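Rosgate Renewal: Planning the Old Rail Lands for People Who Already Live Nearby

Mar 28, 2026

The former rail lands at Rosgate lie between the harbour road and the established streets of Jusel Hill. Freight operations ended there decades ago, and the site has since been used for storage, overflow parking and, at its northern end, light industry. A draft precinct plan released in October proposes a mix of housing, workshops and public open space on the land, to be delivered in stages.

Hrefna Stougaard led the preparation of the draft plan for the planning practice Stimov. She spoke with the Institute's publications program at the practice's offices overlooking the site.

Ms. Stougaard described the central difficulty as one of connection. The rail lands sit well below the level of Jusel Hill, and a retaining wall separates them from the nearest residential street. "A resident can look directly at the harbour and still have a long walk to reach it," she said. "Any proposal that leaves the wall as it stands would produce a new neighbourhood with its back to the old one."

The draft responds with two public crossings, one at each end of the wall. The southern crossing would be a stepped path with a lift, and the northern a graded route suitable for wheelchairs, prams and bicycles. Both are scheduled for the first stage. Ms. Stougaard acknowledged that this order of works had been questioned by those financing the project. "It is usual for public works to follow the sale of the first buildings," she said. "We advised against it. People form their habits early, and the crossings should be open when the first households arrive."

The plan sets building heights of up to nine storeys along the harbour road, stepping down toward the hill. Halfdan Ingvarsson, a long-time Jusel Hill resident who made a submission during the consultation period, told the Institute that he supported housing on the site but remained concerned about the taller buildings. "The winter sun is low here, and the gardens on our side depend on it," he said. "I would like to see the shadow studies for the whole year."

Ms. Stougaard confirmed that further studies had been commissioned and would be published with the revised plan. She noted that 31 written submissions had addressed height or overshadowing, and that the practice was considering whether the middle block could be divided to admit more light.

On affordability, the draft reserves a share of dwellings for long-term rental at below-market rates. Leif Brøndum, who advises the municipality on housing policy, regards the length of the commitment as its most important feature. "Agreements of this kind often lapse within a generation," he said. "The covenant proposed for Rosgate would run with the title, and it would bind any later owner."

The treatment of existing employment land proved more contentious. Earlier concepts had cleared the northern sheds entirely. The current draft retains them under a mixed-employment zoning that permits fabrication, repair, research and teaching, with limits on noise and on deliveries at night. Preben Skov, an urban economist who reviewed the draft, said that small technical firms were frequently displaced from inner areas by residential rezoning and seldom returned. "Once the floor space is converted, the rents do not come back down," he said. "Retention is by far the cheaper policy."

Asked what she would regard as a successful outcome, Ms. Stougaard referred to the streets. "I would hope that a person walking from the hill to the water would find it difficult to say where the new neighbourhood began," she said.

The revised plan will be placed on public exhibition once the additional studies are complete. 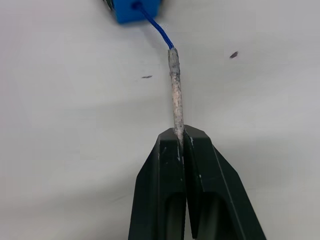
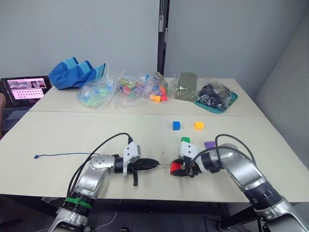 Black grippers seen at close range, and on two robot arms at a white table.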